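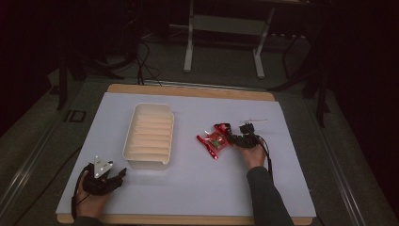

Most of the money at a teaching station goes on the grippers, and most of the lost time comes from the cables. I have looked after one of these stations at Trato since last August, and I think we put our effort in the wrong place.

The job sounds simple. A person holds a gripper in each hand and picks up a packet or puts it in a tray, and the recordings are used to train the arm that will later do the same work. People assume the hard part is the training. In my log there are 79 stoppages, and only 13 of them had anything to do with software. The rest were connectors, worn jaw pads, loose marker plates, and a board that had crept a few millimetres along its rails.

A loose marker plate is the worst of these. A dead cable stops the work at once and you swap it. A plate that has turned slightly on its screws stops nothing. The session carries on, the files look fine, and a week later Nurhan Kırmızıgül is asking me why the arm closes short of the packet. We once threw out roughly 1000 recordings that way. I would take ten dead cables over that.

So my view is that whoever uses the station should also look after it. At present the operators are told to leave the grippers alone and call me. I understand the reason, as the mounts are fiddly and a stripped thread means a new housing. But the person with the thing in their hand feels a stiff jaw long before I can see it in a file. Iddrisu Boateng spotted a failing spring by feel and kept quiet for two days, thinking it was none of his business.

Give them a hex key, a spare set of pads and ten minutes at the start of each shift. Have them check the plates, open and close both jaws, and run a hand down each cable from the body to the wrist. Write it on paper and keep the paper at the station.

The objection I hear is that ten minutes a shift adds up. It does – and so do afternoons spent waiting for me to come over from the other building with a screwdriver. I have asked for a month's trial on our station, starting with the evening shift, and the spare pads are already in the drawer.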